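From the Bondley Workshop Newsletter, January

Cases, Holders and the Things We Put in Them

The shared bench at Bondley has had a run of small electronics on it this winter: timers, little displays, old phones kept going as music players, a bathroom scale readout that someone wanted to mount on a wall. Most of them arrive in need of the same thing, a case. The original one has split, or was lost in a move, or never existed. This month's item is on making and fitting cases for flat things with screens, and on what to do with the ones that come out wrong.

Start with measuring. Take the width and height of the device in at least two places each. Phones and display modules are rarely as square as they look, and a swollen battery will throw off the thickness. If the back bulges at all, stop there and do not put it in a case. Swollen batteries go in the metal bin by the side door, and please tell whoever is on the desk before you leave it there.

Write your measurements on the card, with the date and what the thing is. We have 29 cards in the box from last year and many of them say only "phone" and a set of numbers. The Grovholm branch keeps the same kind of box, and theirs has a sketch on every card showing where the buttons and ports are. We would like to copy that. Blank cards with space for a sketch are now in the top drawer.

For the fit, leave a small gap on every side. A case drawn to the exact size of the device will be too tight once it is printed, and forcing a screen into a tight case is how corners get broken. Print one short corner first and try it on before you commit to the whole thing. It uses very little material and takes a few minutes. If the corner goes on with light thumb pressure and stays put when you turn it over, go ahead with the rest.

Walls can be thicker than you think you need. Several people have brought in thin cases that looked neat and snapped at the first drop. A raised lip around the screen also helps, as long as it clears the glass enough that the device can lie face down without the screen touching the table. Keep the inside edge of the lip smooth. Run a fingernail around it, then a scrap of fine sandpaper if it catches.

Leave a way to get the device out again. A notch at one end is enough, wide enough for a fingertip. We had a kitchen timer in November that had to be cut free with side cutters, and both the case and the timer were finished by the end of it.

A word on color. The bench printer is loaded with whatever is cheapest, so most of what gets made is one color for months at a time. If you want something particular, bring your own spool and label it. Unlabeled spools go on the common shelf after two weeks and anyone can use them. Bright colors have one practical point in their favor, in that a small case is easier to find on a crowded bench or at the bottom of a bag.

Screens come up at every session, so the rules are repeated in this issue. Anything with loose or broken glass gets a strip of clear packing tape over the face before it is handled further. Wear the safety glasses that hang by the sink. Do not blow on a screen to clear it, and do not wipe it with your hand. Small pieces get picked up with a folded bit of tape, which goes in the glass jar and not in the trash bag. A protector that is peeling can come off entirely. Lift from one corner, pull low and slow, and wipe the surface with the blue bottle and a clean cloth before deciding whether the glass underneath is any good. 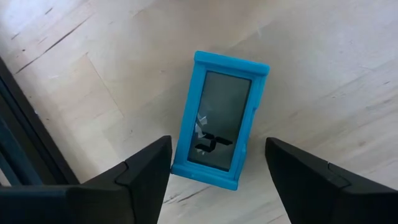

If a screen is past saving, the case often is not. Take the device out and put the case in the tray marked Keep, with its card if you can find it. A holder made for one flat thing can usually be made to fit another with a strip of felt along the inside. Felt is in the fabric drawer, and 4 of the sheets are already cut into strips with adhesive backing. One of our members now uses an old phone case as a tray for drill bits and has had no complaints.

The dead devices themselves go out with the Karakaya pickup at the end of the month. They take phones, tablets and small displays with or without cracked glass, as long as the glass is taped. They do not take loose batteries. There are 40 or so items' worth of space in the crate, so please do not use it for cables. Cables have their own bag under the bench.

Two changes to the bench itself. The wooden top has been cleaned and should be kept that way. Use one of the cutting mats for anything involving a blade, glue or solder, and put the mat back on its hook when you are done. The lamp on the left side has a new bulb and no longer flickers.

We have also moved the drawing files off the old laptop and into the Trasix folder, where they can be opened from either computer in the room. Name your file with the device and the month, and if you change someone else's drawing, save it under a new name. The folder has three versions of the same remote control holder and we do not know which of them works. If one of them is yours, please write and tell us.

Bench hours stay the same through the end of winter. The room opens at 4 in the afternoon, and the printer should not be started on a long job in the last 2 hours of the session. Short test pieces are fine until closing. Bring the device you are making the case for, charged if it still takes a charge, and the charger if you have it, so the port opening can be checked with the plug in place.

Next month's item will be on drawer dividers. If you have made some, or tried to, leave a note in the box by the door.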